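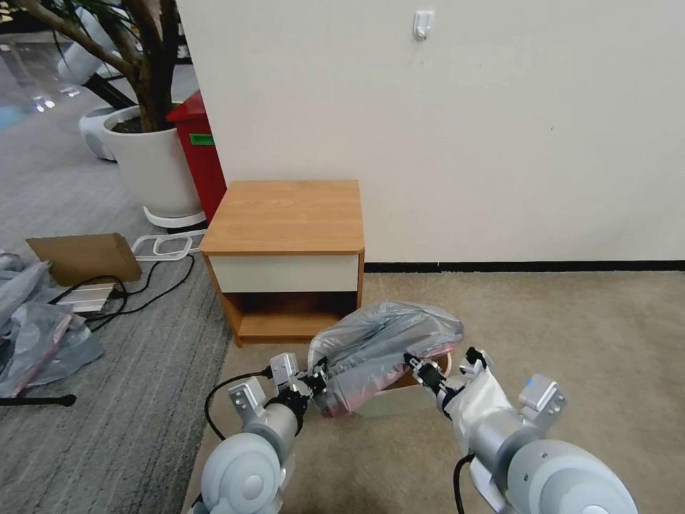
Why does a robot arm stop when nothing has hit it?
Most of the time it's because the arm felt a pull it didn't expect, and the software treats that the same way as a crash.

I learned this the slow way, putting bin liners in bins. You'd think a plastic bag weighs nothing, and it does, right up until both grippers have hold of it and one of them wants to be somewhere else! Then the bag goes tight and the two arms are fighting each other through it.

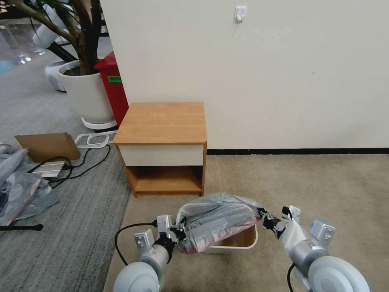
Our first log at Rurkum had 48 runs in it and 30 protective stops. I blamed the wrist sensors (I always blame the sensors). Marion Ritchie read the same log and asked me which arm had stopped first, and I had no idea, so back I went through the whole thing.

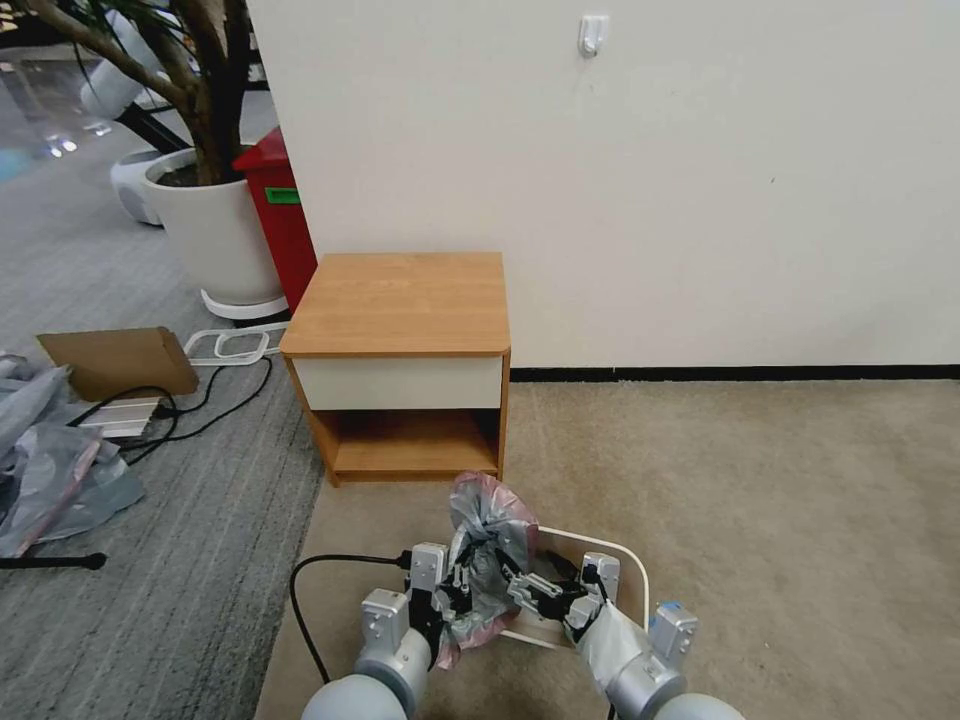

It was the left one, almost every time. The left arm was waiting on a grip signal that came 2 seconds late, and the right arm had already set off without it. So in this chapter we'll take that fault apart, starting with the stop itself and what you should check before you press reset. Keep your hands out of the way until section 3, please.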